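Workshop tips: hand grippers for sock folding

We are building a pair of hand-held grippers at our shared workshop, and the first job we gave them is socks. I collect here the tips I wrote on the inside of my parts box during the build.

Practice on a plain white sock. On black fingers and a pale table you see very quickly where the fabric slips. Lay the sock diagonally, so your two elbows do not fight each other.

Put metal eyelets in the pivot holes of the links. My first links had bare plastic holes, and after 300 closings they were oval. Brass is cheap and the movement stays smooth.

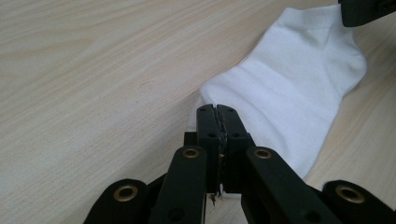

Close the fingers slowly and stop when the fabric is held. If you press more, a thin knit makes a hard fold that you must later flatten by hand. I put a mark on the handle with paint — this helps more than looking at the tips.

For the lining of the fingers, cut the strips a little too long, glue them, wait one night and trim with a new blade. Old blades pull the threads out. I keep 3 spare strips in the drawer together with the Sasik glue.

Hold the toe with one gripper first and bring the second one to the cuff. The other order also works, but then the sock turns over more often.

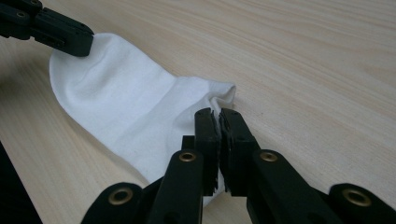
The cuff likes to curl, so take it a little deeper than you think, where the ribs are still flat. When the fabric bunches in the middle, open one side, pull softly and take again.

Screws: we use the Villca set, 155 pieces in a box. Do not tighten the pivots fully. The link must fall down by its own weight when you tilt the tool.

Wipe the eyelets after each evening. Cotton dust goes inside and the arms become slow.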